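About Fareck

April 2020
By Urs Moser

Fareck is a laundry. We wash, dry, fold and return clothes, mostly the soft kind with elastic in them, which these days is most of what anyone sends us. If you were hoping for a brand story with a grandmother and a copper tub, the place down the hill has one and will tell it to you while you wait.

We opened in November, in a former shoe repair shop that still smells of glue when it rains. The name came off a hiking map. We had a longer list, and Fareck was the one that fit on the awning without a second trip to the sign painter.

What we do all day is sweatpants. A few years ago a neighborhood laundry lived on dress shirts, and I own an excellent shirt press to prove it. It now holds up a fern. The customers have moved on to drawstrings and ribbed cuffs, and we have moved on with them, somewhat faster this spring than planned.

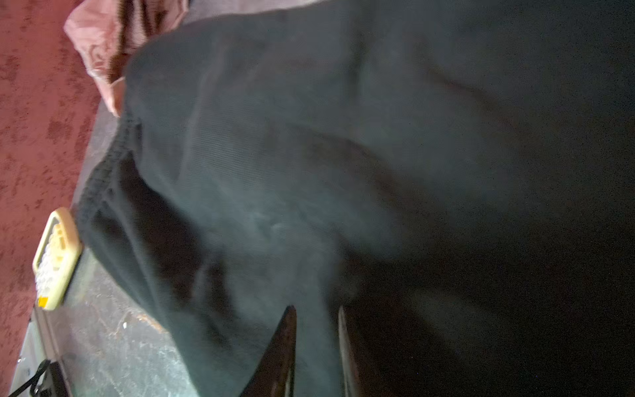

Dark knits go in cold, inside out, and away from anything pale that you'd like to keep pale. Lint is the enemy. It shows up on charcoal and black no matter what you do, and we go over every dark piece with a brush before it's folded. You will still find a speck when you get home. Please think of it as a signature.

Pink gets its own load. We had a long debate about whether pale pink counts as a light or a color, and the debate was settled by a bath mat, at our expense. Drawstrings are tied before washing, in a small knot, so that the ends stay where you can find them. If you have ever fished a cord out of a waistband with a safety pin, you know what that's worth. If you prefer yours untied, write it on the slip and we'll try to respect your way of life. 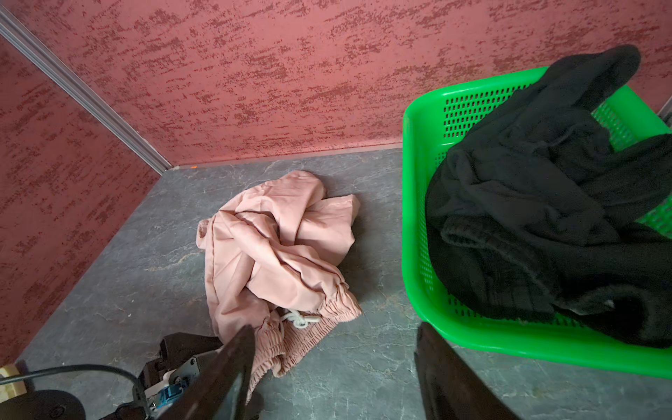 How we fold

There is a house method, and I will defend it at parties. Trousers are laid out flat and smoothed from the waistband down. One leg goes over the other, the crotch point gets tucked in so you have a straight edge, and then the whole thing is folded in thirds. Heavy pieces go at the bottom of the stack and thin ones on top. New hires learn this in an afternoon and spend the next month unlearning whatever their mothers taught them.

Everything starts as a heap. We don't mind heaps. You may bring us your clothes in a bag, a pillowcase or your arms, and you don't have to apologize for the state of them, though nearly everyone does.

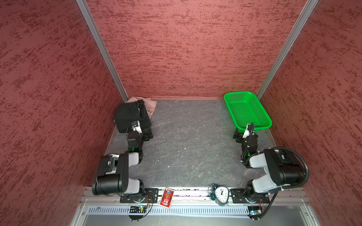

Baskets should be the kind with slots in the sides, so air gets through. I have strong feelings about wicker, which snags, and I'll share them if asked. A basket order can be up to 200 pieces, at which point we'd like a phone call first.

Stains and other confessions

Tell us what it is. We've heard it all, and coffee gets treated very differently from bicycle grease. Check your pockets too, including the slanted ones you forgot you had.
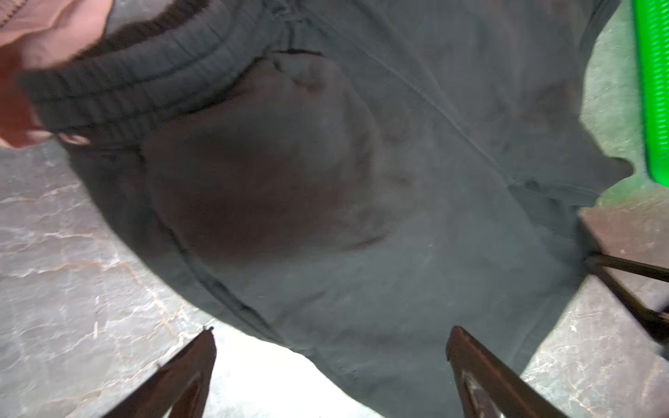 Asta handles the difficult pieces. She works from the back of the fabric with a cloth and very little conversation, and if she says a mark is staying, it's staying. We'll pin a note to it and charge you for the wash only.

Pickup is at the side door on Kubíček Lane, number 244. Ring twice.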